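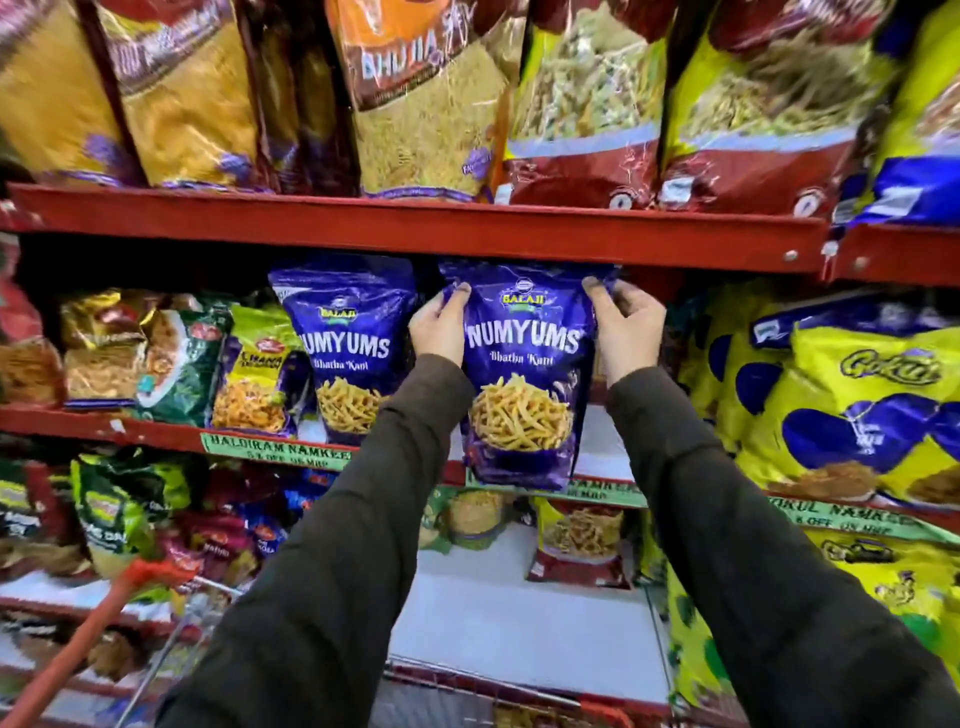
About Usovside Brewing

Usovside Brewing makes barrel-aged stouts and barleywines in Tukville. The brewhouse runs 6 batches a month, each filling a single tank. Beer is moved to used bourbon and rye barrels and held at 60 degrees until blending.

We keep 400 barrels in the Hayes Street warehouse. Each one is sampled before it goes into a blend - sour or thin barrels are dumped.

Plultau, our imperial stout, is bottled every November in a run of 2,000. Bottles are sold at the taproom only.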